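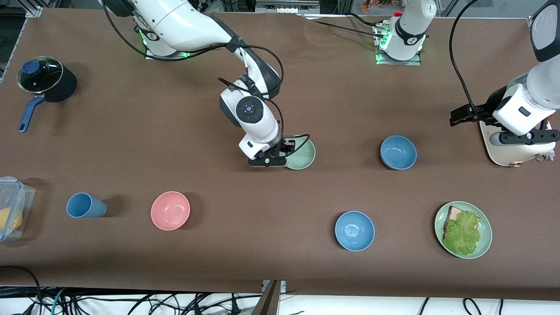
The kitchen table task at the Tiltwood robotics club, with the right gripper at the rim of the green bowl.

I've been helping at the Tiltwood club for two years now and I get the same question from parents every single term. Why bowls? Why are a load of bright teenagers spending their evenings teaching a pair of very expensive arms to tidy up crockery, when the school over the road has robots that fight each other?

Well, I've come round to thinking the bowls are the best thing we do, and I'd like more clubs to try it.

I say this as someone who loved the fighting robots! I built one with Mudassar Cheema when we were both at Standach, and we had a brilliant afternoon and learnt how to use a drill. But you can win a lot of those matches with a heavy lump and a good battery. You can't pick up a bowl that way. A bowl has a thin edge and a round side, and if you come at it a little bit wrong it scoots off across the paper and you have to start again.

Maham Naqvi, who is in her second year with us, kept a notebook of every try her group made up to July. It came to 162 tries, and 156 of them have a note next to them in her handwriting. Some just say "too low". One says "Rizwan leaned on the table". I'd put that notebook in front of any university before I'd show them a trophy (sorry, Trefor – I know you polished the cabinet).

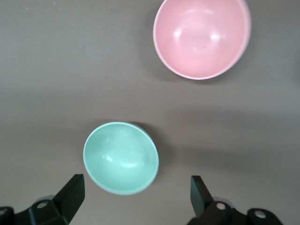 Green bowl close, pink bowl further off: the view from the gripper.

The wrist camera is what changed things for the younger ones. Before that they stood at the side shouting "left a bit", which meant a different left to everyone. Once they had the gripper's own view up on the screen they began arguing about where the fingers should go and how wide to open them, and the arguments got much better. Zubaida Rajput wanted to go for the rim every time. Rizwan Kakakhel thought that was daft and said so at length. They were 8 sessions into the project by then and I hardly had to say a word.

The money is a fair complaint and I won't pretend it isn't. We had a grant of 2000 pounds, which doesn't buy you arms, and without the loan from Janjua we'd still be using cardboard. Smaller clubs can do plenty with one cheap arm and a charity shop bowl, though, and I wish the people who run the Vuvodham cup would add a class for it. Slow, fiddly, no smashing. I'd drive the minibus.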